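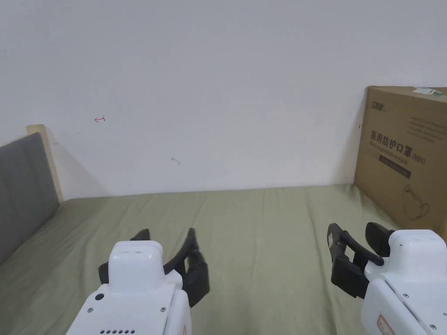
*A sheet on the bed and a plain white wall.*

I have followed the Dandham ball club since I was small enough to nap through the late innings, and I will say it plainly – the league should stop playing doubleheaders in July. Last summer's makeup twin bill against Kutine drew 637 people for the first game and 294 for the second, and I don't blame a soul who went home to lie down.

Tolera Berhe caught both games that day, all those innings of squatting in the heat, and by the end he was throwing to second on one hop. His manager, Bok-nam Hong, told me she would rather lose a rained-out game than a catcher, and I think she's right.

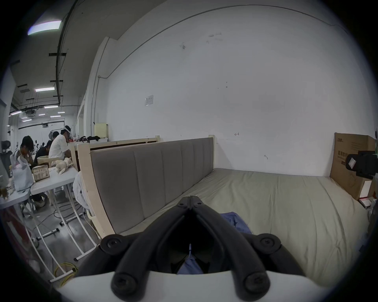
Now, I know the owners want their gate, and I love a long day at the park as much as anyone (more than my family would like!). But a shorter schedule with rested players is better baseball – and if a rainout in July means one less game in the standings, well, I can live with that, and I suspect Kutine can too.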